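Wirik hand grippers after 4 weeks
Wednesday, January 3, 2024

In October I wrote that I was waiting for a pair of hand-held grippers from Wirik, and several people asked me how they are. I have now used them for 4 weeks, so I can give an opinion which is more than first impressions.

For those who did not read the earlier post: I record household tasks for Tultora, which trains arms to tidy up rooms. My part is simple. I take a gripper in each hand, I do the task slowly, and the files go to Orham at night. The quota for this round is 500 recordings, and books are the biggest part of it.

The kit comes as a pair, with the marker cubes in a separate bag. Fixing the cubes took me one evening, mostly because the manual shows the left one mirrored. Dymphna Gilmartin from the support desk answered me the same day and sent a corrected page. I would like to see this page in the box.

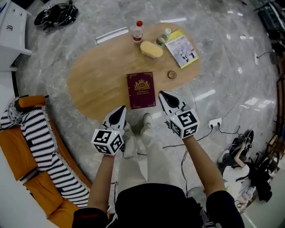

Both grippers on, cube lights green, the Treasury on the table.

The small green light on each cube is a good idea. With my old pair I sometimes recorded a whole session and learned afterwards that one side was asleep. Now I look down before I begin and I know.

Weight is acceptable. After one hour I feel it in the wrists, and after two hours I make mistakes, so I stop. The handle is made for a bigger hand than mine. Peadar Geraghty, who records for the same project, has the opposite complaint about the trigger, he says it is too close. Maybe an adjustable handle would satisfy both of us.

Now the books. A hardcover is difficult for any gripper because it is wide, heavy and smooth.

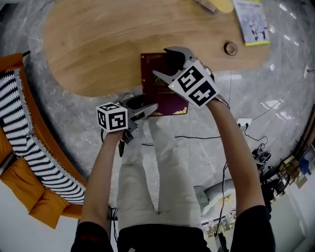
My method is to bring it to the edge of the table first, so that a part hangs over and there is space for a finger from below. Then the second hand can support a corner. When I tried to lift from the flat middle of the table, the tips slipped on the cover many times. From the edge I had 98 good recordings before I needed to clean the tips. Paperbacks are easier to grip but they bend, and I must close very gently.

What I don't like: the cable. It always finds my sleeve. I fixed it with a strip of fabric tape and it is better, but for this price I expected a clip. The spare tips are also sold only in the large set, through Ó Briain, and delivery to me was slow.

Would I buy them again? Yes, if you record every day. For 200 recordings or less I think renting is more reasonable, and Wirik offers this by the month. I will write again when I have tried them with cups and bottles.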